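News > Projects > Hand Tools

Trerkance Workshop Releases Plans for Home-Built Gripper

Tue 5 May – Trerkance, the shared workshop on Ulska Street, has released free plans for the Brirno, a hand-held gripper that can be built at a kitchen table. The plans cover the linkage, the jaws and the ribbed pads. A builder needs a drill, a small vise and 18 screws, all listed in the parts sheet.

Work on the Brirno began in October, after members asked for a gripper they could take home and try on ordinary household goods.

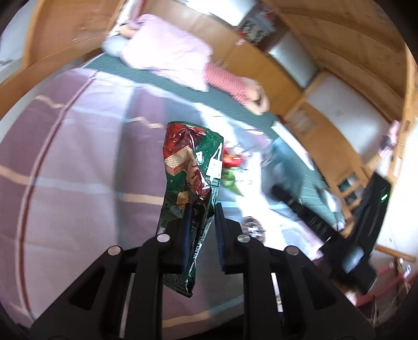 Soft packaging took up most of the test time. Hard boxes were easy from the first version, but thin wrappers slid or folded when the jaws closed unevenly. The current design moves both jaws through matching arms on round pivot pins, and the dark blue pads run along the inner faces, where a shiny wafer packet like this one sits upright between them. Members logged 1,359 test grips at home and in the workshop.

The files were prepared with Rampersad, a local parts supplier, which will cut linkage sets for members who have no access to a saw. The first run is 7 sets. Orders are taken at the Trerkance front desk.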